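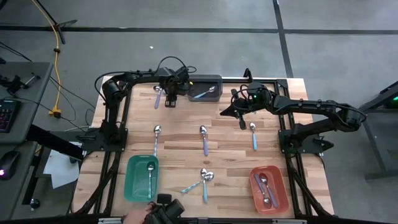 Flekska on a two-arm cell, spoon sorting by handle color into three bins.

Flekska 2 - bimanual pick & place planner
by Rultetti

Perception + planning + arm control in one install. Two arms, one shared table, no hand-written waypoints. Draw the bins once, name the item classes, press run.

What you get
Grasp finder for thin shiny stuff. Cutlery, hex keys, pens. Handles overlapping other handles OK, it picks the top one first.
Shared-zone planner. Both arms can reach the middle, the planner hands out time slots so elbows stay clear. Replan in 97 ms on the Livent controller.
Color and shape rules per bin. Edit in a plain text file, reload without stopping the arms.
Log viewer (Portela). Scrub through any run, see what the planner wanted vs what the joints did. Exports to CSV.
Hold-to-run supported from a handheld, any device that shows up as a joystick.

Specs
Arms: 1 or 2, 6 or 7 joints
Camera: one fixed view minimum, second one helps with clutter
Item classes: up to 124 per project
Run history: last 1,000 runs kept, older ones get overwriten
OS: Linux only. Windows viewer for Portela coming in March

Not included: arms, grippers, bins, camera mount. Transparent items still hit or miss, ask before you buy.

Price
600 per cell per year, updates included. Second cell on same site half price. Upgrading from Flekska 1, your old bin files load but re-do the table calibration frist.

Trial license on request, email the sales desk with your arm model and controller version.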